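Phone case

A phone case is a fitted cover that goes over the back and sides of a mobile phone. It protects the phone from scratches and drops, and it is often chosen for its color or finish. Most cases leave the screen uncovered and have openings for the camera, the charging port and the speaker. 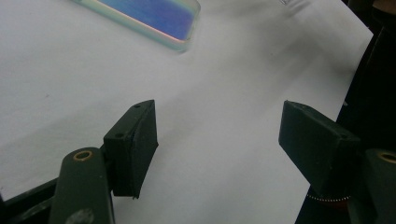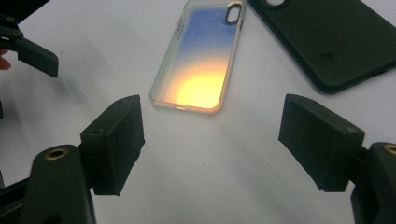
Iridescent colors on a clear surface; in the second picture, a transparent case with a darker case beside it.

Written by Tamara Voicu. Reviewed by Nelu Neagu. Last revised in December.

Parts

The back panel covers the rear of the phone. Around it runs the rim, also called the bumper, which wraps over the sides and usually stands slightly higher than the screen so that the glass does not touch the table when the phone is laid face down. A raised edge around the camera cutout does the same job for the lenses. Side buttons are either left open through small slots or covered by molded bumps that press on the button beneath. The port opening at the bottom is often cut wider than the port itself, as charging plugs vary in thickness.

Materials

Soft cases are made of silicone or thermoplastic polyurethane (TPU). They stretch over the corners and grip well, but silicone picks up lint from pockets. Hard cases are usually polycarbonate, which keeps its shape and takes printing well but can crack at the thin parts near the buttons. Many clear cases combine the two, with a stiff back and a flexible rim. Leather, wood veneer and cork are also used, normally glued over a plastic shell.

Finishes

Clear cases show the color of the phone. Matte cases hide fingerprints better than glossy ones, although a soft-touch coating may become shiny where the hand rests. Iridescent cases carry a thin film that reflects different wavelengths at different angles, so the same back can look blue from one side and yellow or pink from another. Gradient cases look similar in photographs but have fixed colors that do not change when the case is turned.

Clear TPU tends to yellow with age. Sunlight, heat and skin oils speed this up, and washing does not reverse it. Some makers add a slight blue tint to new cases to delay the point at which the change is noticed.

Fit

A case is made for one model or for a few models with the same body. Phones of equal screen size often differ in button height and camera position, and a case for one will seldom close properly on the other. In the small accessory trade the mold is the main fixed cost. The Plornov workshop in Dronurby, run by Teodor Vasiliu, produced cases in batches of 300 and kept 4 molds in use at a time.

Care

Silicone and TPU can be washed in warm water with dish soap and should be dry before they go back on the phone. Leather is wiped with a barely damp cloth. Grit caught between case and phone can scratch the back, so the case should be taken off and wiped out from time to time.

See also: Screen protector; Wallet case; Thin-film interference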